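3. Materials and Workspace

3.1 Selection of the small-goods set

The bathroom portion of the Skundgate set was put together to cover household goods that are light, awkwardly shaped and usually handled near other things. Earlier work on domestic tidying has favored boxes, cans and bottles, which have a plain outline and can be set down on at least two faces without falling over. Many of the goods that people move every day at a washstand do not behave this way. A tumbler in a ring holder has a protruding side that changes where it will stand. A soft retail package has no fixed outline at all, and its height above the table depends on how it was last put down.

The set has 32 items in total, of which 12 belong to the bathroom group. Items were bought at ordinary retail prices and used as sold. Printed wrappers were left on wherever the product is normally stored in its wrapper, and price stickers and barcode labels were not removed. Items were replaced when a wrapper split or when a rigid part showed a visible crack. Replacement was needed for up to 3 items per month of use, all of them in soft packaging.

Each item was assigned to one of two handling classes. Class R (rigid) contains goods whose outline does not change under normal finger pressure. Class S (soft) contains goods whose outline does change, including refill pouches, wrapped sponges and bagged cotton. Assemblies made of more than one part were assigned by their outer part, so that a glass seated in a rigid holder is Class R even if the glass can move slightly within the ring. The Gorov taxonomy, which we otherwise follow, places such assemblies in a separate category. We did not keep that category because it would have contained too few items to report on its own.

3.2 Pairing

Items were presented in pairs, one from each class. Pairing serves the main question of this paper, namely how the presence of a rigid, breakable neighbor changes the way a soft item is approached, pressed and moved. A soft package next to an open table can be pushed, dragged or turned over at little cost. The same package next to a standing glass leaves fewer safe directions of travel, and the preferred contact point may shift toward the side farther from the glass.

The rigid item was placed first, near the center of the table, with any handle, bracket or ring turned to one side. The soft item was then placed next to it at a free angle. We did not fix the distance between the two items. Pilot work in June showed that a fixed distance was hard to define for crinkled packages, whose nearest point could move by a noticeable amount when the wrapper relaxed. The placement instruction was therefore verbal: the items should stand close together without touching.

3.3 Table and surroundings

All pairs were presented on a low-contrast, wood-grain tabletop with rounded front corners. The top is close to square and was left bare, with no cloth, tray or mat. A bare top was chosen over the padded mat used in the Pitine protocol for two reasons. Padding steadies a glass with a narrow base and so hides small errors in contact, and it also increases the drag on thin film wrappers. The grommet hole near the back right of the top was left uncovered, and items were not placed over it.

The floor around the table is carpeted in gray. Workspaces were identified by black numerals taped to the carpet, and the numeral was copied to the session sheet before the first pair was set out. Furniture behind the table was not moved between sessions. No attempt was made to hide cables or shelving from view, as most home washstands and dressing tables also have clutter behind them.

3.4 Contact and release

Participants handled the items with a pair of hand-held grippers, one per hand. They were told to treat the goods as they would at home and to stop if an item seemed likely to fall. They were not told which item to contact first or which hand to use. 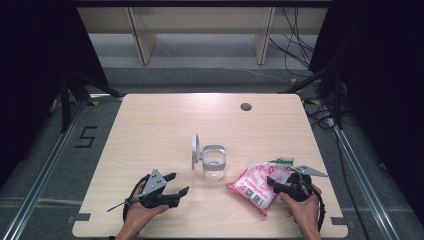 Figure 3. Tumbler holder assembly (Class R) and pink and white plastic package (Class S) on the bare tabletop. The right gripper is in contact with the package; the left gripper is open.

Contact was scored from the first touch on either item. For Class S items, three contact regions were defined: the end nearer the front edge of the table, the end farther from it, and the middle. Regions were assigned from the lie of the package at the time of contact, so the same printed area of a wrapper could fall into different regions on different presentations. For Class R items the regions were the body, the rim and any attached part. Touching the ring of a tumbler holder was scored as contact with an attached part, even where the glass moved as a result.

Release was scored when both fingers had cleared the item and the item had come to rest. Wrappers that continued to unfold after release were treated as at rest once the package as a whole no longer shifted on the table. This rule follows Boutros with one change: we do not require the item to keep its original face upward. Soft packages were often turned over in the course of a normal move, and counting each turn as a failure would have measured the stiffness of the film more than the care taken by the participant.

A presentation was excluded if the rigid item had been touched during placement of the soft item, or if the wrapper had been opened. Excluded presentations were repeated at the end of the same session with the same pair.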